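Wurnbridge Furniture Fair, Monday: Was It Worth the Drive?

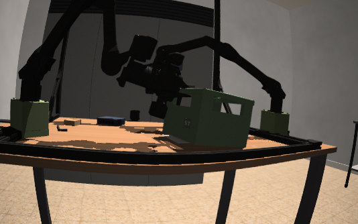

Is the Wurnbridge fair any good if you only want to buy a kitchen table?

Mostly it isn't. Most of the stands sell to stores, and the few makers who will deal with you directly want a deposit that day and won't hold a price overnight.

I went because Marietjie Cele had been telling me for two years that I should. She refinishes old dressers and swears she gets her best hardware there. We got to the gate at 10, paid for parking (the flyer said free parking, in large type) and stood in a line that split in two and then joined up again.

The east hall is upholstery. Every second stand had a sign with the word "heritage" on it, including one for a company that told me it started five years ago. I sat on a lot of sofas. The expensive ones were firmer. A salesman at the Flilier stand said their cushions keep their shape for life, and when I asked whose life, he gave me a brochure. The brochure has a warranty in it, and the warranty covers the frame.

Tables are in the west hall, past the food. Here I was happier, at least for a while. Vusumuzi Nkosi runs the Nkosi stand himself, and he let me crawl under a dining table called the Stikine to see how the legs went on. Bolts into metal inserts, two per leg, neatly done. He was frank that the top would move with the seasons and that I should expect a gap at the breadboard ends in winter. I believed him, which I can't say for anyone else I spoke to that day. The table was 1000 dollars more than I had planned to spend.

"Solid wood" needs watching. At three different stands it meant a solid wood edge on something else. Ask to see the underside, and if they start talking about sustainability, ask again.

The afternoon talk on finishes was supposed to compare oil and lacquer. It was given by a man who sells oil. He poured coffee on a sample board and wiped it up right away, and people clapped. I would have liked to see him leave it there through lunch, the way my family would.

Lunch was a cheese sandwich and it was fine.

Marietjie came away with a bag of brass pulls and a bad mood about the price of hinges. She says last year was better. She also said that last year about the year before. I came away with the brochure, Nkosi's card and a tape measure with somebody's logo on it, and I have since measured the kitchen again. The Stikine would fit if we moved the fridge.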